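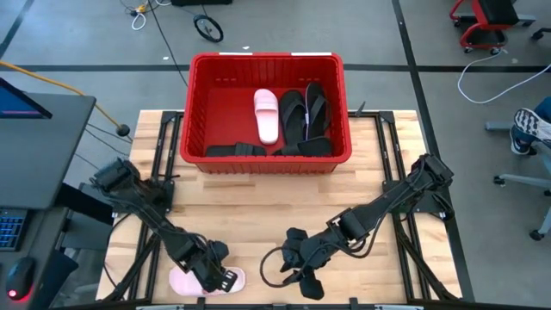

*Pink and black sandals in the red bin.*

I moved to Cullungate with two suitcases, and one thing I did not pack was a proper pair of slippers. In the country where I grew up, you do not walk in a home with street shoes. My grandmother kept house shoes for guests by the door, in all sizes, and a guest who refused them was a guest who did not plan to stay long.

So my first winter here was a small education. My neighbors in Hodside kept telling me, "Oh, don't worry, leave them on!" I worried very much. I stood on their carpets with my wet boots and could not listen to a word they said. After some months I began to take a pair of thin slippers with me in my bag, and I changed in the hallway without asking. People laughed a little, but kindly.

I wanted to write down what I have learned since then about house shoes, because I have now bought more bad pairs than good ones.

The first bad pair was made of soft felt and cost 42 dollars. They were beautiful for one month. Then the heel became flat and I slipped on the kitchen tiles with a full pot of soup. The second was a leather pair from a shop called Ghorbani, on the road to the station. Those I still have. The owner told me to buy them a little tight, and she was right, they grew with my feet.
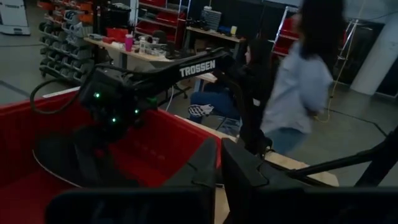

*Above the red bin, with the green lights on.*

For guests I have another rule: nothing that is difficult to clean. Felt and wool are warm, but after four visitors they are not so nice to offer to the fifth. I wash the guest pairs in the sink with dish soap and an old toothbrush, and I dry them by the window, never on the radiator. I made that mistake with one pair and they became as hard as bread.
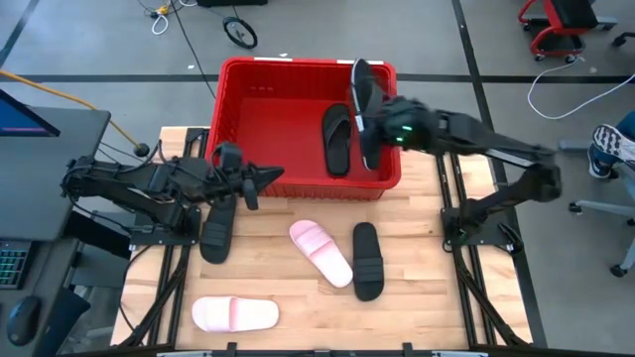
My mother believes that a guest slipper must have a closed toe, and we have argued about this on the phone since April. I prefer an open slide. One like the black one in the basket, with a single wide strap across the toe, forgives a foot that is too big or too small, and the guest does not need to bend down. My mother says it looks like a swimming pool. We did not solve it.

The last question is where to keep them. I tried a shelf, but people are shy to take something from a shelf, as if it were a shop. Now I keep them in a low box on the floor in Tinura Street, where I live since last year, and everybody understands it immediately. Even the man who reads the water meter took a pair.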